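Setting up your Farina label printer, part 2: loading the roll

1. Pop the lid and drop the roll in with the labels facing up. I got this backward twice, so go slow.

2. Feed the end through the slot until it clicks.

3. Hold the button for two seconds and print a test label.

Note: a full roll has 254 labels. I did all our toy bins in one evening and still had plenty left! 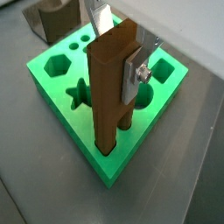 4. Close the lid – gently, the hinge is thin.

Caution: don't pull a label out while it's printing.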